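3 min read

Ticket 317 — laundry room, front loader, reds bleeding into white trim
Opened May 20, 2024
Site: Gredness, ground floor
Status: open

Problem as reported: white parts of the team kit coming out pink. Collars mostly. Same complaint in December, got closed without a fix.

Machine is the white Hisense front loader, knob on the left side. No error code reported. Checked the plug, the tap and the hose, all fine. Cream basket goes on the floor to the right, red stuff goes in there.
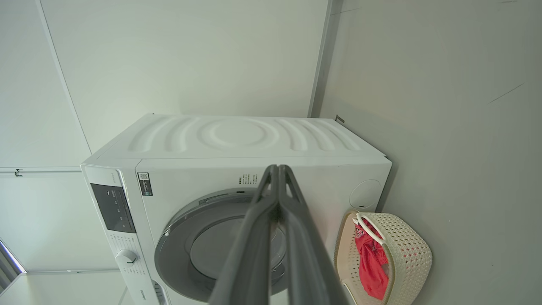

Dimeck desk wrote back that pink trim is nearly always a sorting problem and asked what temperature we run. They want a cold cycle tried before anyone books a visit. Fair enough.

Log so far:
- Cycle was set to 60. Moved to cold.
- Detergent: Bistska powder, the old box. Switching to liquid, powder was caking in the drawer.
- Load was way too full. Reds and whites all in together, knotted up.
- Filter cleaned, one hair tie and some lint. Not the cause.

The striped ribbing is the part to watch. White with thin red lines, so any bleed shows there frist. Don't yank a knotted load out by one end, the ribbing stretches. Loosen it inside the drum and then pull.

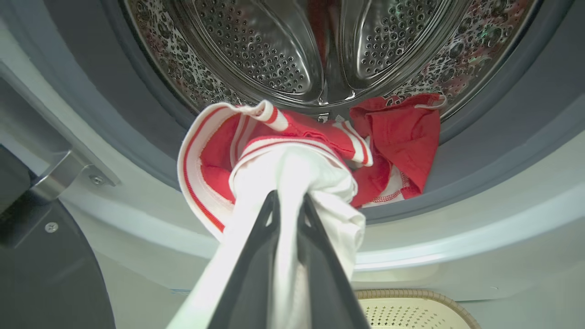
White and red pieces at the drum opening, striped trim.

Next: empty drum, wipe the gasket, run it once with nothing in it. Then reds alone, cold, 500 spin. Number 23 jersey stays in the basket til that is done, it gets its own wash. Check the drum by hand before loading — a single red sock will do it.
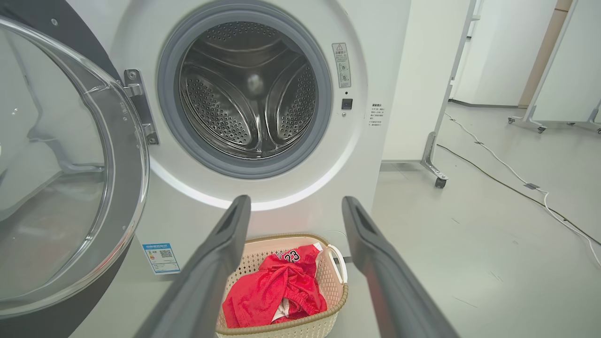 Can the jerseys go in the dryer after?
Hang them up, the heat cracks the printed numbers.

Still to do: order color catcher sheets from Lại, last pack ran out. Tape a note on the wall re cold only. Leaving this open until 2 clean loads in a row come thru.

Comments

kitbag51: had this for months, cold wash plus turning everything inside out sorted it

rinse_hold: vinegar did nothing for me fyi

tubside: is the color catcher thing worth the money? asking before I buy a box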